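The left one slips

May 3, 2020

I lost most of last week to a fault that turned out to be mechanical, after I had treated it as a software problem for four days. I'm writing it down while I still remember the order of things.

The work is container handling with two hand-held grippers. I hold one in each hand, bring them in from both sides, lift, move, and set down. Both grippers record how wide the fingers are open, and those readings go to Skunton, the program that turns them into training runs for the arms at the Drotitz site. The grippers are Dundent units, bought in November.

On Monday the Skunton check rejected 84 of 476 runs. Normally it rejects two or three. The message was the same each time: left width does not match right width at contact. In plain words, the left gripper said it was open wider than it could have been with a box between the fingers.

I suspected the cable first. It runs down past my left forearm and gets pulled every time I reach, so I swapped it for the one on the right side. The error stayed on the left. I reinstalled the driver and the error stayed. I recalibrated, and it went away for 20 runs and then came back, a little worse than before. That should have told me something.

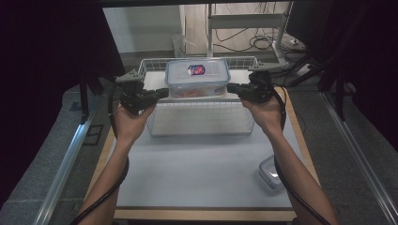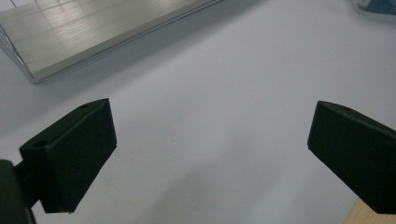 Top: both grippers at the lidded container on the wire basket. Bottom: a close view of one gripper's fingers, open over the tabletop.

What finally showed it was squeezing the left gripper by hand with the power off. The finger block moved on its mount before the mechanism did. It was a very small movement, but I could feel it and hear a click. The screw holding the block had backed out by part of a turn. With light things the play didn't matter. With a stiff box the block tilted outward under load, and the reading went wrong by however much it tilted.

I had been tightening those screws by feel. The Barbier shop, which does our repairs, asked what torque I used and I had no answer. They also asked about threadlocker, and I had no answer to that either. Both grippers now have it, and there's a paint line across each screw head so I can see if one turns.

The safety side bothers me more than the lost runs. The arms at Drotitz use the same finger block. One of them dropped a full container in the middle of the week, from waist height, onto the floor next to the guard. The guard was closed and the area was clear, but it was logged as a bad grasp and the arm was restarted within minutes. I called on Friday and asked them to stop and check. They found one loose screw on that arm and none on the others.

Changes so far:

Screws checked before the first run of the day, both hands.
Any width mismatch stops the session - no recalibrating to make it go away.
A dropped item at Drotitz means the fingers get inspected before restart.

I've redone 18 of the rejected runs and all of them passed. The rest will wait until the new screws arrive. I still need to go back through April and see how many runs got in with a small error that the check didn't catch.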